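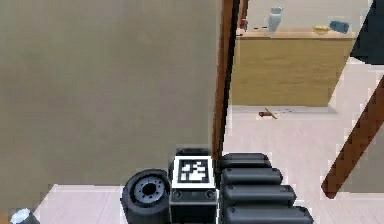
Prondville College
Course 2740: Housing and the Domestic Interior
Handout for Unit 2: The Small House after 1944
Instructor: Rosalinda Baluyot

Purpose of this unit

Unit 2 examines how the plan of the small detached house changed in the years after 1944, with reference to the Brarneck subdivision at Gristville. Students should have completed the readings for Unit 1 before attending. Copies of the Brarneck plans are held in the Ikeda Reading Room and may be consulted there during opening hours. They may not be borrowed.

The plan

The first Brarneck houses were built to a compact rectangular plan, with the kitchen and living room on one side and the bedrooms on the other. There was no separate dining room. Meals were to be taken in the kitchen, and the drawings show a table against the outside wall in every version of the plan. The front door opened directly into the living room, an arrangement that many owners later altered by adding an enclosed porch.

Circulation space was kept to a minimum. A short hall served the bedrooms and the bathroom, and its width was set by the swing of the doors. Students should note where each door is hinged when reading the plans, as the swing determines which walls were available for furniture. In the smaller bedroom, only one wall could take a bed.

Surfaces and colour

Builders' specifications of this type tend to say a good deal about framing and foundations and very little about finish. The colour of interior walls was commonly left to the purchaser. Surviving paint therefore tells us more about occupants than about the builder, and must be dated with caution — a wall may carry several coats applied over a few years, or a single coat that stood for decades.

Plain walls without mouldings were cheaper to finish and easier to wash. They also changed the effect of colour in a room. Where an older interior might have been divided by a dado or picture rail, the plain wall presented one unbroken area, and a pale tint was often enough to set it apart from the floor.

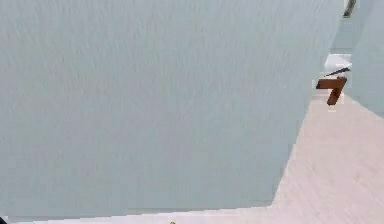 Figure 2. Plain pale blue-grey surface with a light pinkish-beige floor.

Lighting

Ceiling fixtures in the early Brarneck houses were limited to one in each room, placed at the centre. Reading and sewing required additional light, supplied by portable lamps. The number and position of wall outlets consequently had a direct influence on how a living room was arranged. Sofas and armchairs were grouped near an outlet, and the opposite side of the room was frequently left for storage or for a radio cabinet.

When reviewing the electrical drawings, students should mark each outlet on a copy of the floor plan and compare the result with the furniture layouts from the Gristville household survey.

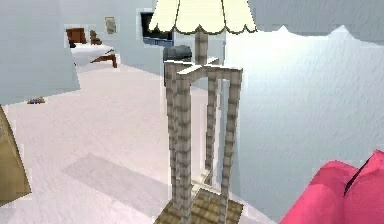
Why did the living room rely on portable lamps?
The single ceiling fixture gave general light only, and a lamp could be moved to wherever close work was being done without any change to the wiring.

Written work

Each student will submit a commentary on one Brarneck plan, attaching a marked copy of the drawing. The commentary is to address circulation, door swings and lighting. Work is due at the start of class on Wednesday, October 23, 2024. Requests for an extension must reach the instructor in writing before that date.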